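Antes de comprar un brazo para el laboratorio: apuntes rápidos de presupuesto

Vorero - cuaderno de taller
Septiembre de 2023
Compartido 76 veces · 3 comentarios

Van sin mucho orden, que tengo el pedido a medias. Sirven para laboratorio pequeño, taller de prototipos o quien quiera meter un brazo junto a un dispensador y no gastar dos veces.

1. Primero la lista de material, luego el catálogo

Apunta todo lo que el brazo tiene que coger. Placas, gradillas de puntas, reservorios, tapas. Medidas de cada cosa, con tapa y sin tapa. Quien empieza mirando brazos acaba pagando alcance que no usa y una pinza que no abre lo suficiente. Nosotros hicimos la lista en mayo y salió el doble de larga de lo previsto.

2. Mide la mesa, y vuelve a medirla

Mesa perforada si puedes. Cuesta más de entrada pero mover un soporte es quitar tornillos y ponerlos en otro agujero. En mesa lisa cada cambio es taladro, polvo y un día perdido. Ojo con el paso de los agujeros: no todos los soportes casan con todas las mesas, preguntar ANTES.

El pedestal del brazo se presupuesta aparte. A nosotros se nos olvidó y fueron 493 euros más, con el portes incluido.

3. Simula antes de firmar

Lo mejor que hemos hecho. Montar la celda entera en simulación, con su pedestal, su estante y sus posiciones, y ver si el brazo llega. Fillinora nos dejó una licencia de prueba y con eso bastó para descartar el primer modelo.
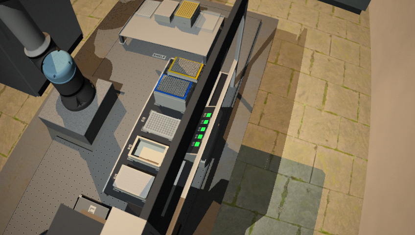
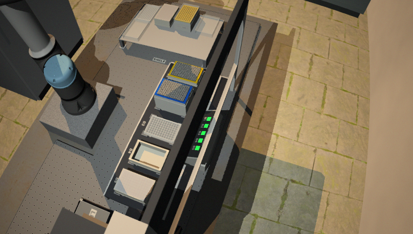
Las dos de arriba, la zona de placas: el estante con su rótulo SHELF y la fila de posiciones delante, con D3 y D4 marcadas. Las dos siguientes, el lado del READY y el soporte RG.

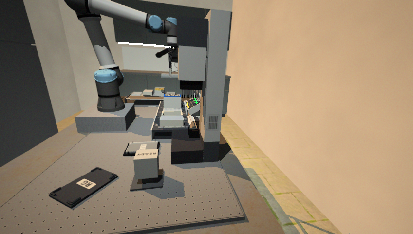
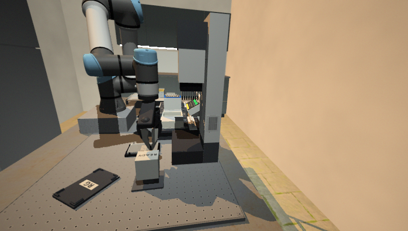
4. Rotula todo, también en el modelo

Rótulos cortos, iguales en la simulación, en la mesa y en la hoja de compra. Si en un sitio pone D4 y en otro "reservorio", alguien pide la pieza que no es. Y decide desde qué lado se van a leer. Parece tontería hasta que tienes a una persona con el cuello torcido toda la mañana.

5. La partida de soportes

La que siempre se queda corta. Soporte de placa, base para la pinza, bloque de espera, guías en las esquinas. Sueltos son baratos, juntos no. Reserva 1000 euros y no los toques para otra cosa. Farías nos los mecanizó en aluminio y salieron bien, aunque tarde - pide plazo por escrito.

Imprimir en 3D vale para probar la posición. Para el uso diario, depende del plástico y de lo que limpies encima.

6. Altura libre

El brazo baja en vertical sobre la pieza, así que hace falta sitio por encima: la muñeca, la pinza y la placa que lleva colgando. Si tu dispensador tiene una campana que sobresale, mira bien el hueco por donde tiene que entrar la mano. Muchos equipos se pensaron para que cargue una persona, de frente y con dedos finos.

Truco: caja de cartón del tamaño de la pinza y pasarla a mano por todo el recorrido. Gratis.

7. Pinza: comprar una, presupuestar dos

Dedos de repuesto desde el primer dia. Y si coges placas por los lados largos y por los cortos, preguntar si la misma pinza hace ambas cosas. Hiltell nos cotizó el juego completo en 3156 euros, dedos incluidos, instalación no. Pedid siempre el desglose.

8. Lo que no sale en la oferta

- Cable y canaleta. Más largo de lo que crees.
- Parada de emergencia, y alguien que la conecte bien.
- Formación. Un día no llega, dos justo.
- Consumibles de prueba: placas vacías y puntas que se van a caer al suelo.
- Licencia del programa a partir del segundo año. Esta duele.
- Hueco para limpiar detrás de la mesa sin moverla.

9. Orden de compra que nos funcionó

Mesa y pedestal. Luego soportes de prueba. Luego el brazo, y la pinza con él, mismo pedido, que si no se echan la culpa unos a otros. El dispensador ya estaba; si no lo tienes, elígelo antes que el brazo y pide el plano con cotas.

Una posición de más en la mesa, siempre. Ya aparecerá algo que poner ahi.

La semana que viene subo la hoja de cálculo, cuando le quite los precios viejos.

Me gusta (76) · Comentarios (3) · Compartir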